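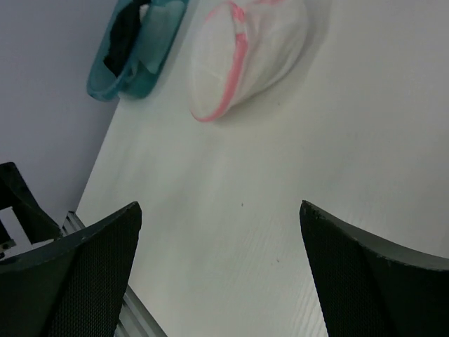
Mesh laundry bags – do they do anything?

Posted in Laundry & Clothing Care
Wednesday, June 12, 2024

dryline_641
My sister swears by mesh bags for bras and anything knit. I have used them for two years and my sweaters still pill. Starting to think this is a zipper and some netting sold to people who feel guilty about the washing machine. Convince me.

Ayantu Gidey
They won't stop pilling. Pilling is fabric rubbing on fabric and it happens inside the bag too, more so if you stuff three sweaters in one. What they do stop is straps wrapping around everything else and hooks catching on towels.

KerintonMom
Disagree. Mine pill a lot less in a bag. I turn them inside out, cold water, short cycle.

dryline_641
So you changed four things and the bag gets the credit?

KerintonMom
Fine, but I'm not going back to test it on a good cardigan.

spincycle8
The Langlois rep at our store told me their bag "filters" lint. It's a bag with holes in it. The lint goes out the holes. I asked what the difference was between that one and the cheap one and he said the weave. OK.

Ayantu Gidey
You may be mixing that up with Filtero, they make the fine weave kind that's supposed to hold fibers in. Those do come out with fuzz in the corners. Whether it's enough to matter I couldn't tell you, and I don't trust the number on the package.

jpr_basement
Has anybody had the zipper pull melt in the dryer? Happened to me with a Jiltard, low heat.

spincycle8
Why is the bag in the dryer?

jpr_basement
The label says dryer safe.

spincycle8
The label on my jeans says they won't fade.

KerintonMom
Socks though. You can't argue with socks. All the baby socks go in one bag and all of them come out.

dryline_641
Socks I will give you. I'd pay for that. I still say a knotted pillowcase does the same job.

Ayantu Gidey
Pillowcase doesn't rinse well – I tried it and had soap left in the toes. Use the coarse mesh, fill it halfway, and hand wash the sweaters you care about.

dryline_641
Half full, then. I'll run the gray sweater that way until July and post if it looks any different. Not expecting much.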